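Herkbridge Robotics Club – Fall Gallery

10/18/19

Welcome back to the gallery page, and a very warm hello to all the parents and grandparents who wrote over the summer asking when there would be something new to look at! We have 20 students this fall, which is the most the club has ever had, and they are split between the folding team, the sorting team and a little group of two who are building their own controller and would like to be left alone, please. I promised to put up one picture from each stretch of work, with a few words alongside, and of course I have written more than a few words. Those of you who had me for eighth grade science will not be surprised.

For anyone new, the club meets in the old reading room at the Dương Center, up the stairs and to the left. We run until six, or whenever the pizza is gone, and families are welcome to come in and watch at any time. The students love being asked questions, so don't be shy.

The Folding Team

This is our biggest group, with 11 students, and they have taken on the Zesitz Challenge task that most schools skip: pick up a piece of clothing, fold it, and set it down in a tidy pile. It sounds like such a small thing until you try to write down every step of how you fold a shirt at home. We spent one whole afternoon doing exactly that, and I don't believe any two of the lists matched. Thiện Diệp's went on for 47 lines and began with "find the collar," and the team ended up using a good part of it for their plan.

What they are practicing now is the approach, meaning how the gripper comes toward the cloth, how wide the fingers are open, and which edge to go for first. A folded-over edge gives the fingers something to close on, and a flat stretch of cotton gives them very little, so the students talk about edges and hems all day long. I have started noticing them in my own laundry basket.
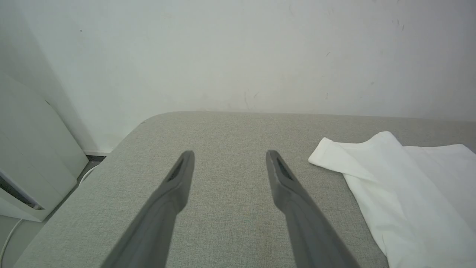 Wrist camera view, fingers wide open, with the white cloth over to the right on the gray cushion. The raised fold at the top of the cloth is just the sort of edge the team is always talking about.

The Sorting Team

The sorters work at the long table by the windows, and they have named their machine Ravimum. I have asked three times where the name comes from and have been given three different answers, so I have stopped asking. Ravimum's job is to take bottle caps and blocks from a tray and put them into the right bins by color, and the team is rebuilding the tray from the bottom up this month – the old one had a lip that caught the smaller caps, and a good many of them went rolling under the radiator.

No pictures from the sorters yet, at their own request. They would like the new tray painted first, and I think that's fair. I will add some as soon as I am given permission.

Coming Up

The regional round of the Zesitz Challenge is in December, and each team may bring up to 2 machines. We will be carpooling as usual, so if you have room in your car for a student and a large plastic tub, please let me know at pickup. We are also looking for old T-shirts, clean and in plain colors, adult sizes if possible. The folding team would like to practice on as many kinds of cloth as they can, and there is a bin for donations just inside the reading room door.

Thank you, as always, to everyone who has sent in snacks, extension cords and kind notes. If you would like a larger copy of anything on this page to print for the refrigerator, send me a message through the club mailbox and tell me which one you are after. I usually get to those on Sunday evenings, after the dishes.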